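How a Robot Learns to Behave: Rules for Machines with Hands

By Pilar Pereyra, for the young readers' pages of the Nandton workshop
12 May 2018

Do you have rules in your house? I think you do. Maybe you must wash your hands before dinner, or you must not run on the stairs. Robots have rules too. Some of these rules are written for the robot, and many more are written for the people who work near it. I will explain the most important ones, and at the end there is a small activity you can do at home.

Who writes the rules?

When grown-ups from many places agree to do a thing in the same way, and they write it down, we call this a standard. You use standards every day without noticing. A plug fits in the socket because the people who made the plug and the people who made the socket followed the same paper. Without it you would need a different plug for every room!

For robots there are standards also. They say, for example, that a robot must have a way to be stopped quickly, and that the people who build it must think about what could go wrong before they switch it on. This thinking has a long name, risk assessment. It means: we look for the dangers, we ask how bad each one could be, and we do something about it.

Besides the standards, every workshop has its own house rules. In our workshop they are kept in a green folder, and everyone has to read it before the first day of work. The folder has 40 pages. I have read it three times and I still open it when I am not sure.

Rule one: know where the arm can reach

Stretch out your arm and turn slowly in a circle. All the space that your fingers can touch is your reach. A robot arm has a reach too. For one of our older arms, which we call Grorkach, the reach is 800 millimetres, and that is a little less than one big step of an adult.

Inside the reach we do not put our heads, our drinks or our elbows while the robot is moving. We mark the limit on the floor with yellow tape. If a visitor comes, the tape is the first thing we show.

Rule two: slow near people

A robot in a closed cage can move very fast, because no person is inside with it. A robot that shares the room with people must go slowly. If it touches someone, the touch must be soft, and the robot must stop. To be sure of this, engineers measure how hard the robot pushes. They press it against a special instrument again and again, and they write every result in a book. A guess is not enough here. You cannot say "it looks gentle".

Hands need extra care. A simple gripper has two flat fingers and opens and closes like a clothes peg. A hand with many fingers has many joints, and each joint is a place where skin can be pinched. So in our folder there is a separate page for hands, and it begins with the words "Power off before you touch the fingers".

Rule three: one job, and a tidy table

Before a robot practises, we prepare its table. We put on it only the things that the job needs. If the job is about a small bin with a lid, then the bin is on the table and the pencils, the phones and the biscuits are somewhere else. 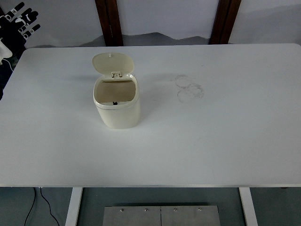
A tidy table helps in two ways. First, nothing can be knocked down by mistake. Second, the robot uses a camera to understand what is in front of it, and many extra objects can confuse it. You know this feeling if you have ever looked for one sock in a very full drawer.

Why a bin? It is a good thing for practice because its lid moves. A lid asks the robot to be careful: push too hard and the whole bin slides away, push too softly and the lid stays where it is. You do this with your own hand and you do not think about it, but your hand had years of training.

Rule four: somebody is always at the red button

Near every robot there is an emergency stop. It is a big button, usually red on a yellow background, so that you can find it even if you are frightened. You hit it with the flat of your hand. The robot stops, and it does not start again by itself. A person has to release the button first, look that all is well, and then start the machine on purpose.

In our workshop the person at the button has no other work. This person does not read messages and does not hold the notebook. After 40 minutes we change, as it is difficult to pay attention for a long time.

Rule five: write it down

Every time the robot tries a job, we note what it was asked to do and what happened. If something went wrong we note this too, and we are not ashamed of it. Last year, in the project called Saavedra, we made more than 2000 tries with cups, boxes and lids. In our notes we found that most of the mistakes came after lunch, when people were in a hurry to set up the table. Now we have a short checklist for after lunch, and it has been much better.

What is good practice?

Sometimes there is no written rule for a thing, but careful people do it anyway. This is called good practice. We check that cables are not lying where someone walks. We say "moving!" in a loud voice before the robot moves. We tell a new colleague that it is fine to ask to stop, for any reason, also for a reason that seems silly.

Try it at home

You need one friend, a box with a lid, and a clear table. One of you is the robot and the other is the operator. The robot closes its eyes and does only what the operator says, very slowly. The word STOP is your red button. Try to open the box.

After this, sit down together and write five rules that would make your game safer or easier. Compare them with the rules on this page. Did you find one that I forgot?

Words to remember

Standard: a way of doing something that many people agreed on and wrote down.
Risk assessment: looking for dangers before you begin.
Reach: all the space a robot can touch.
Emergency stop: the button that stops the machine at once.
Operator: the person who is in charge of the robot while it works.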